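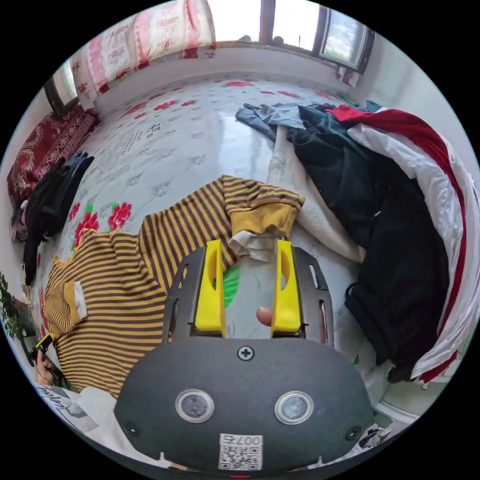

Striped shirt laid out on a rose-print sheet.

The Clove Procedure

The toothache was logged at two in the morning, lower left, second from the back. It was a dull pressure with a sharp component when the tongue touched it. The clinic on Bhardwaj Street opened at eight. That left a gap to be managed.

My aunt had left a procedure for this. It was in the blue binder, filed behind the section on burns and ahead of the section on hiccups. She had worked as a quality inspector for Modik, a maker of pump seals, and she wrote her remedies the way she wrote her reports. Each page had a scope, a list of materials, a method and a box for remarks. The page for toothache covered clove oil.

Scope: temporary relief of pain in one tooth, adult only. Not a repair. Do not use on broken skin or on a child. Do not swallow.

I read the scope twice. She used to say that most mistakes were made by people who began at the method.

Materials: clove oil, olive oil, a clean saucer, a cotton swab, a glass of warm water, salt. The clove oil was in the hall cabinet, on the shelf with the camphor and the dried ginger. It was an Indodo bottle with a dropper cap, and she had written the month of opening on the label in pencil. The month was September. She hadn't written the year. It was the only incomplete record I ever found in her handwriting, and I stood in the hall holding it for longer than the tooth could justify.

The bottle smelled strong. The binder said that oil with a weak or sour smell was to be thrown out, and that oil with a strong smell could be used with care. I took this as a pass.

Method. Rinse the mouth with warm salt water. Put one drop of clove oil on the saucer with several drops of olive oil. Mix with the swab. Touch the swab to the gum beside the tooth and hold it there for a short time. Spit. Wait.

The instruction to wait had been underlined in ink of a different color, which meant it had been added after a failure. I knew which failure. I was nine or so, and I had gone back to the saucer while she was on the telephone and used the rest of it. My lip went numb, then red, and a patch inside my cheek peeled for days. She didn't raise her voice. She got out the binder, uncapped a pen and asked me how much, where, and for how long. I gave my answers and she wrote them down. Then she gave me cold milk and sat with me on the back step until it was dark.

At 2:20 I applied the first swab. The taste was bitter, then hot. Numbness began at the gum and moved to the edge of the tongue. The sharp component went first. The dull pressure dropped by perhaps half and stayed there.

I sat at the kitchen table with the binder open. The remarks box for clove oil was full and had been continued on a slip of paper taped to the page. Most entries were for her own teeth. One was for a neighbor across the landing, who had been offered the procedure and had declined it in favor of brandy. Result: neighbor reports satisfied. Near the bottom was an entry I hadn't seen before.

Upper right, strong. Applied twice. Relief fair. Did not go to dentist. Should have.

There was no further entry for that tooth. I remembered the winter when she chewed on one side and told everyone she had gone off apples.

The pressure began to rise again a little before four. The binder allowed a second application and did not allow a third. I mixed a new drop in clean olive oil, because the old mixture was to be discarded and the saucer washed, and I washed the saucer. It occurred to me that I was being observed by a page. I held the swab for exactly as long as before.

After that there was nothing left in the method. I read the section on burns. I read the section on hiccups, which listed seven remedies and rated all of them poor. I read a page headed Sleeplessness, where the materials were given as none and the method said to get up and do a small job properly. I descaled the kettle.

The clinic took me at ten past eight. The dentist asked what I had used for the pain and I said clove oil, diluted, two applications, with the times. She looked up from the chart. She said it was rare to get the times. Then she found a crack under the old filling and dealt with it, and I went home with my face half gone and a sheet of printed instructions that had no scope and no remarks box.

I put the sheet in the binder behind the clove page. On the slip there was room for one more entry, if written small.

Lower left. Applied twice, as written. Relief good for some 2 hours, then fair. Went to dentist.

I dated it in full, with the year. Then I took the Indodo bottle down from the cabinet, poured what was left into a wad of paper towel, and added oil, clove, to the shopping list.

Recent stories
The Vinegar Year
A Shelf for Camphor
Night Shift at Odotness
What the Ginger Was For
Salt, Warm Water, Salt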